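The Cords Behind the Desk: An Interview with Kanchan Dixit

Kanchan Dixit starts every job on her hands and knees, at the wall.
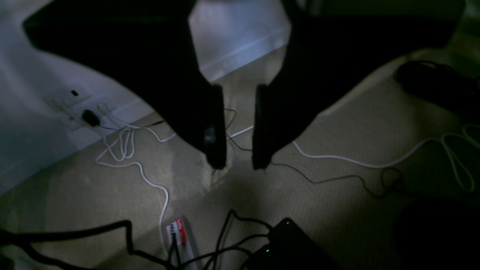 "People want to show me the closet first," she says. "I ask where the outlet is. If I can get the cords sorted out, the desk can go where it should go, and then we can talk about the closet."

Dixit runs Sultine, a two-person home organizing business in Clindcombe. She started it after nine years in the office of a moving company, where part of her job was taking calls about things that had gone missing between one house and the next. Power cords were near the top of the list. "A lamp doesn't get lost. The cord to the monitor gets lost. It goes in a bag, the bag goes in a box marked Misc, and the box goes in the garage."

Her business partner, Nest Powell, handles closets and kitchens. Dixit takes home offices and spare rooms, and over the past year those have been most of the work. The two of them finished 116 rooms between last October and 17th May, when we met at her kitchen table to talk.

I asked her what she does when she walks into a room with cables all over the carpet.

"Nothing gets unplugged for the first ten minutes. I follow each one with my hand from the wall to wherever it ends. Some of them don't go to anything. I put a piece of masking tape at both ends and write the same word on both pieces. Printer, printer. Lamp, lamp. If I don't know what it is I write a question mark and the owner has to tell me."

She uses masking tape because it comes off without leaving glue and she can write on it with a pencil. She has tried colored tags and found that clients forgot the colors within a week.

White cords cause her the most trouble. They look fine against a white wall, she says, and then they get down on a beige carpet with four other white cords and no one can tell the phone charger from the extension cord. She keeps a flashlight in her apron pocket for the floor under desks, where the light from the ceiling doesn't reach.

Carpet also changes how she fastens things. On a wood floor she might use a stick-on channel. On carpet she runs the cords up off the floor and along the underside or the back leg of the desk, with cloth straps every foot or so. She doesn't put cords under carpet or rugs and has walked away from one job over it. "He wanted a clean look. I told him I could get him a clean look by moving the desk 6 feet. He didn't want to move the desk."

Baseboards come up a lot as well. Dixit likes a cord to follow the top edge of the baseboard if it has to travel along a wall at all, and she leaves some slack at the plug. She won't push a bookcase tight up against a plug either. For anything inside the wall she calls an electrician, Cengiz Tokgöz, and the client pays him directly.

The small packages are another matter. Her clients order adapters, replacement chargers and cable clips, and many of them never get put away. They land on the floor by the desk and stay there. In one spare room she found three packs of the same clips, bought months apart.

"I don't blame them. They were trying to fix it. But you have to open the package."

One of her longer jobs this spring was for Kusum Uniyal, who runs a bookkeeping service out of a back bedroom. Uniyal had two computers, a scanner, a label printer and a box of cords carried over from two earlier apartments. Sorting the box took most of an afternoon. They kept eleven cords and took the rest to the recycling drop-off on Kanaujia Road.

"I thought she'd make me throw out things I needed," Uniyal told me by phone. "She kept asking what it was for. If I couldn't say, it went in the other pile. I've missed one so far, and it was five dollars to replace."

Dixit charges $354 for a single room, with straps and tape included. She knows that is a lot for some people and says most of the work can be done alone with a roll of tape and a free morning. She and Powell put together a one-page checklist, and nearly 900 copies have gone out through the library.

Her advice for anyone starting on their own is to pick one outlet and stay with it until it's done. Take everything off the floor for three feet around it. Vacuum before the cords go back, including along the baseboard. Coil the extra length loosely and strap it – she doesn't like tight bends near the plug. Put the leftover cords in one box with a lid, and write the date on the lid.

"If you haven't opened the box in a year, you can let it go," she says. "I have a box too. Mine is from March."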